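The Long Life of Black Cloth
Why the darkest shade in the closet is the hardest to make and the first to show its age

Skip to main content

Black is the most common color in adult trousers and the least stable one to produce. A dyer working in pale blue can miss the target slightly and still ship the lot. A dyer working in black is judged against every other black garment the buyer owns, under store lighting, office lighting and daylight, and the three rarely agree.

The difficulty begins with quantity. A deep black needs far more dye by weight of cloth than a pastel, and cotton accepts only part of what it is offered. The remainder sits on the surface of the fiber, loosely held, until it is rinsed off at the mill or at home. Mills are paid by finished yardage, and every additional rinse takes water, heat and machine time. When a price is cut, the last rinse tends to go first.

Three families of dye do most of the work on cotton. Sulfur blacks are cheap and hold up reasonably well to washing, but they react badly to chlorine and can weaken the cloth in long storage if the finishing is careless. Reactive blacks bond to the fiber and give a cleaner shade at a higher price. Vat blacks are the most durable and the least used, mostly on workwear and uniforms. Polyester is a separate matter – it takes disperse dye under heat and pressure, and in a blended fabric the two fibers must be colored by different chemistry and made to match.

Creasing complicates the picture. A fold in black cloth reads as a change of color, and after enough wear it becomes one. The raised edge of a crease rubs against chairs, bags and the drum of the washer, and the outermost fibers break and lose dye before the flat areas do. Mills call this frosting.

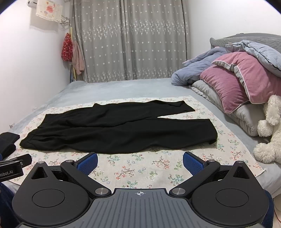 Black trousers on a cream floral cloth.
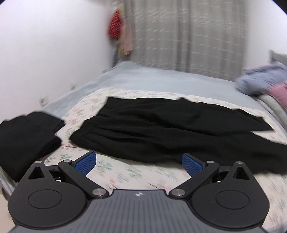 LARNESS, August 31, 2022

The Holton mill runs its black line at night, when the power is cheaper. Cloth enters in rope form and leaves 14 hours later, including drying. The vessels hold 300 kilograms each and are never used for light shades.

Most of the mill's output is sold under the name Holton Standard, a mid-weight cotton twill that goes to trouser makers. The specification is short. It lists the weight, the weave, the shade card number and two fastness grades, one for washing and one for rubbing. The rubbing test is the older of the two: a square of white cotton is drawn back and forth across the black under a fixed load, and the stain is compared with a gray scale. Dry results are usually good. Wet results are where the lots separate.

A second product, Vik, was introduced last November. It uses a reactive black and two more rinses, and it costs 25 percent more per yard. Orders have been modest – trouser makers report that shoppers cannot see the difference on the rack, and by the time they could, the receipt is gone.

Home care has a measurable effect. Washing inside out moves the abrasion to the hidden face of the cloth. Cold water slows the release of loose dye without stopping it. Detergents containing oxygen bleach should be avoided on sulfur blacks. Drying on a line in the shade is preferable to machine drying, where most of the lint in the filter is fiber that was part of the garment.

Vinegar and salt, both widely recommended, do nothing useful to modern dyes at household strength. Redyeing works on all-cotton trousers but leaves polyester stitching at its existing shade.

The mill keeps a cutting from every lot for 100 weeks in a dark cabinet, filed by vessel. Complaints are checked against the cutting first and the wash records second.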